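Cememby Newsletter, July issue
From the projects: Haddad learns to pick up after us

Our laundry project, which we call Haddad inside the group, has reached the point where we can show some results. Many readers wrote to us after the spring issue and asked why we spend so much time on clothes on a bed. I will try to answer this, and also to explain what is new in the method.

The task is easy to say. The robot stands at the foot of a bed, it takes the clothes which lie there, and it puts them into a basket. A child of five can do it. For a robot the difficult part is that a garment has no fixed shape. A cup is the same cup from every side, but a T-shirt that was dropped twice gives two different objects, and a policy which has learned the first one can be completely lost with the second one.

In our earlier work we tried to find the garment first, then to estimate where its collar and sleeves are, and then to choose a grasp point from these. This was a nice idea on paper. In practice the estimate of the sleeves was wrong so often that the last step had almost no chance. The new method, Bovus, leaves out the middle part. It looks at the pictures from the head camera and the wrist cameras, and it proposes a short piece of motion for both arms together. After this piece is executed, it looks again and proposes the next one.
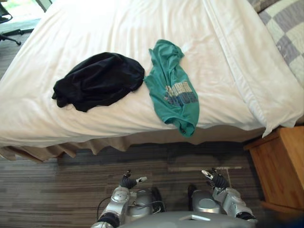

Head camera view, with both hands open and two garments on the bed.

The training set for Bovus has 3,566 demonstrations, all of them made by teleoperation with the same two-armed robot. We recorded them in furnished rooms and avoided the bare laboratory table, as we wanted carpets, creased sheets and daylight from the window to be part of the data from the beginning. The bed sheet gave us more trouble than we expected. A white sheet with folds looks very similar to a white shirt with folds, and the first version of the model liked to grasp the sheet and pull. For this reason we added 713 demonstrations in which the operator first touches the garment lightly from the side and closes the fingers only after that. With these included, the pulling of sheets became rare, although it did not disappear.

A second question was whether two arms should work at the same time. Our opinion in the group was divided. Some of us wanted one arm to finish before the other one starts, which is safer and also much easier to label. The others said that a person never tidies a bed like this, and that we throw away half of the robot. We tested both. With one arm after the other, the motion was calm, but the second garment was often moved by the first arm and the plan for it was already old. With both arms in one plan, the robot could hold one garment in each hand, and the whole trip to the basket was needed only one time.

The basket is the next difficulty. It sounds strange, but to let go of a garment is for us harder than to take it. The cloth hangs over the rim, or it stays on the fingers, or the hand opens too early and everything lands on the floor. The head camera does not help very much in this moment, as the arm itself often covers the view. We are still changing how high the hand should be before it opens, and whether the second hand should wait next to the basket or stay away from it.
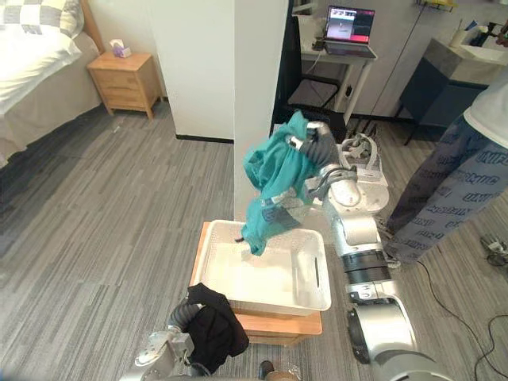

What the wrist cameras add

When we started, the wrist cameras were only for the records, and the model did not receive them. The results were acceptable as long as the garments were far from each other. When two of them were close or touching, the head camera could not tell where one ends and the next one begins, and the robot took both or none.

So we gave the wrist pictures to the model as well. At first the effect was negative, and this surprised us a lot. The pictures from the wrist are often blurred from the motion and very bright in one part, and the model seemed to trust them too much. A colleague proposed to hide the wrist pictures from the model at random during training, so that it must be able to continue without them. We hide them in 9 percent of the training steps now. We tried larger values and they did not bring more.
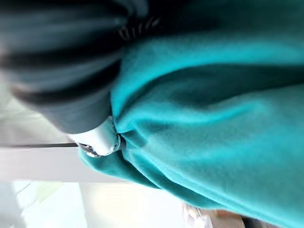 Wrist camera view of teal fabric at close range, with motion blur.

From so near, the color and the surface of the cloth are much easier to read than its shape. We believe that this is the real use of the wrist view. It does not tell the robot what the garment is, but it can tell that the fingers are at one cloth and the other cloth is next to it. We want to test this idea more carefully before we write it in a paper.

For the evaluation we made 80 trials with garments which were not in the training set. Bovus did better than our old method on single garments and clearly better on pairs. It is still weak with very thin clothes, with anything that has long strings, and with dark garments in the evening, when the room has only the ceiling light. A detailed table with all types of failure will be in the technical report. We decided to show every trial there, including those which the operator had to stop.

Plans until the winter

The next step is to run the same model with Nuvus, our smaller gripper with two fingers. It is cheaper and easier to repair than the hand, and some of our partners have asked for it. We do not know yet how much of the training can be used again, and we expect that the demonstrations for the release over the basket must be recorded new.

We also look for households near the institute where we can record for one afternoon. You do not need to tidy the room before we come. Please write to the Cememby office if you are interested, and mention if you have stairs, as the robot base cannot climb them and we must bring the transport frame.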